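Bruven Field Office, Kragh border district
Security and readiness checklist, with comments
Completed by: Inger Vigfúsdóttir
Date: December 28, 2018

1. Perimeter wall and gate
Satisfactory. The hinge on the vehicle gate has been replaced. Sandbags on the north side are splitting and need to be refilled.

2. Shelter room
Satisfactory with comments. Holds 40 people. Door seals sound. The battery lamp by the steps was flat and has gone for charging. Shelling across the Kinik valley was heard on two nights this month, so the lamp should be back before the weekend.

3. Radio and satellite phone
Not satisfactory. Handset 2114 would not hold a call to Kultolis. The spare worked at the first try. Order a new aerial.

4. Staff movement log
Satisfactory. Of 91 trips to the crossing, 81 were signed in and out correctly. Drivers must sign even when the army closes the road and they turn back.

5. Food, water and drinks
Satisfactory. Drinking water checked and dated. Tinned food moved off the floor. 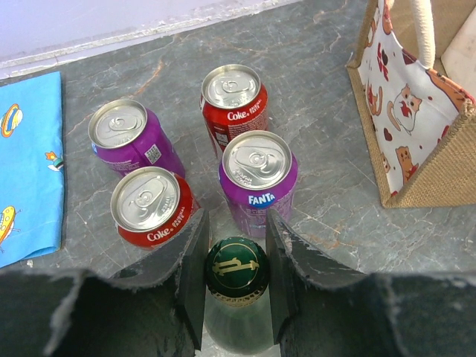 Item 5. Canned drinks.

6. Vehicles
Satisfactory with comments. Second car has a cracked mirror. Flags and roof markings are clean and can be read from the air.

7. Evacuation route
Not satisfactory. The southern road is marked open on our map but has had a militia checkpoint on it since the ceasefire talks stopped. Redraw the map and brief all drivers.

8. First aid
Satisfactory. Two burn dressings expire in January.

Items 3 and 7 to be checked again before any further trips to the crossing.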